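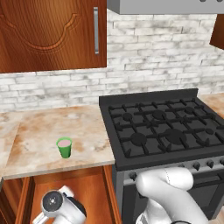
2월, 작업 노트. 부엌 시뮬레이션, 컵 옮기기 (조리대에서 아래쪽 수납장으로)

오전에 Tibor가 플래너를 Nasix 새 브랜치로 바꿔 놓고 갔다. 성공률이 확 올랐다고 하는데 나는 아직 안 믿는다. 올랐다는 숫자가 시드 하나에서 나온 거라서.

그래서 시드를 바꿔 가며 296회를 다시 돌렸다. 성공 판정 180회. 슬랙에 올라온 수치보다 한참 낮다. 실패한 것 중 상당수는 잡기도 전에 끝났고, 로그에는 전부 "no valid IK"로만 찍힌다. 이 메시지가 제일 마음에 안 든다. 충돌 때문에 걸러진 해도, 관절 한계에 걸린 해도 같은 문구로 나온다. 구분이 안 되면 뭘 고쳐야 하는지 알 수가 없다.

의심 가는 곳은 가스레인지 쪽 충돌 메시. 팔꿈치가 레인지 앞을 지나는 자세가 많은데, 삼발이와 손잡이까지 convex hull 하나로 뭉쳐 놓으면 앞쪽 공간이 실제보다 좁게 잡힌다. Doucet 에셋을 변환할 때 분해 옵션이 꺼져 있었던 것 같음. 확인 필요. 수납장도 마찬가지로, 안쪽이 통째로 막힌 덩어리로 들어가 있으면 넣는 동작은 애초에 계획이 안 나온다. 렌더링만 봐서는 멀쩡하니까 속기 쉽다.

인식 쪽. 초록 컵은 잘 잡힌다. 그런데 이걸로 인식이 된다고 말하면 곤란하다. 조리대 위에 물건이 컵 하나뿐이고 색도 저렇게 튀는데 못 찾으면 그게 더 이상하지. 조명도 고르고 그림자도 옅다. 대리석 무늬와 비슷한 베이지색 컵으로 바꿔서 다시 볼 것. 자세 추정은 컵이 회전 대칭이라 yaw가 프레임마다 튄다. 플래너가 그 yaw를 그대로 받아서 접근 방향을 바꾸고 있었다. 일단 yaw를 고정했더니 궤적이 눈에 띄게 얌전해졌는데, 근본 해결은 아니다.

컵 안의 분홍 액체. Ruairi 말로는 유체 계산이 들어가 있다는데 설정 파일에는 그런 항목이 안 보인다. 컵에 붙은 메시일 뿐이라면 "안 쏟고 옮겼다"는 평가 항목은 의미가 없다. 기울기 제한으로 대체하자고 적어 둠. 제한값은 20도로 시작.

계획 시간은 평균 대략 968ms. 평균만 보면 괜찮은데 꼬리가 길다. 타임아웃 난 건을 평균에서 뺀 것도 걸린다. Grovbridge 데모 자료에 이 숫자를 그대로 넣지 말 것.

오후 4시 추가. 레인지 메시만 분해해서 짧게 돌려 봤다. 앞쪽으로 도는 경로가 몇 개 새로 나오긴 함. 횟수가 적어서 결론은 보류.

할 일
- IK 실패 사유를 로그에 나눠서 찍기 (Tibor)
- 수납장 충돌 메시 겹쳐 그려서 확인 (나)
- 유체 설정 파일 위치 물어보기, Ruairi가 Irkness 저장소에 있다고 했음
- 브랜치 병합은 위의 것들 끝날 때까지 안 함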